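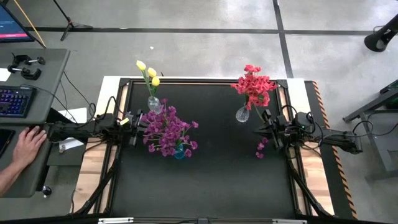 Search this site
Search

Artificial flowers, sorted by color

15 Oct 2025

I put off dealing with the fake flowers since June. They were in a bag in the hall closet, all colors mixed together, and every time I pulled out a coat a leaf came with it.

I decided on one color per vase. Yellow tulips went in a small clear glass one. They have tall stems and I left them at full length. Three is enough for that vase – a fourth made it lean.

The purple ones are the hardest to place. The bunch has a lot of little blossoms and spreads out wide, so it hides whatever is next to it. I gave it the small turquoise vase. The blue looks good with the purple, and the weight sits low.

Red went in the teardrop vase, also clear. The neck is narrow, so the bunch holds together without tape. I tried florist foam from Lenik first and gave up on it. Foam shows through clear glass.

That left one short sprig of pinkish red. It can go in with the red bouquet, or it can have a vase to itself. I like it in with the others, toward the front.

For dust I use a hair dryer on cool, then a damp cloth on the bigger leaves. Ralley sells a spray for this. I bought it once for 9 dollars and it left the petals sticky.

Next is the box of fake greenery from Skirnen, some 40 stems – most of it eucalyptus. I still don't have a vase tall enough for it.

Share 21
Comments 9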